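**Group visit to the Rungrueang robotics floor – what should we expect?**

**Prapai Nuchit**

Our adult education program has been offered places at the open day on Dec 21, 2019. The invitation states that visitors will observe a demonstration with hand-held grippers and a vase of flowers. I would be grateful for advice on group size, duration and suitability for beginners.

**Oisín Mac Suibhne**

I attended the June session with a group of 19. The demonstration is given at a table, and the person giving it works with a gripper in each hand.

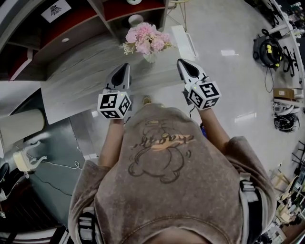 How long does the demonstration last? Each showing takes 31 minutes, including time for discussion.

Staff explain the purpose of the work before starting. Movements made by hand are recorded so that a robot arm can later be trained on them. Visitors are asked to remain behind the demonstrator while recording is under way. 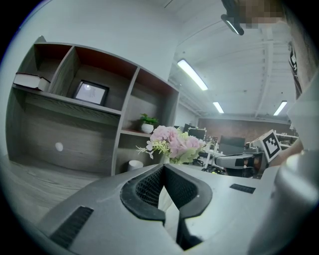
Bags should be left at the reception desk – there is limited space between the workstations. Large groups are divided in two, and the second half receives a talk on the Petik training software in the meantime. No technical background is required, although the talk moves quickly.

Groups may also request a short discussion with the operators afterward. I recommend doing so.

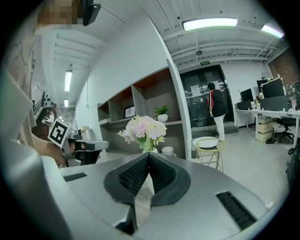 Mahtab Parsa replied that the discussion must be requested when booking, as her own group asked on arrival and was declined.

**Jintana Sriwong**

It is fine for beginners. Parking is poor. Use room code 506 on the form.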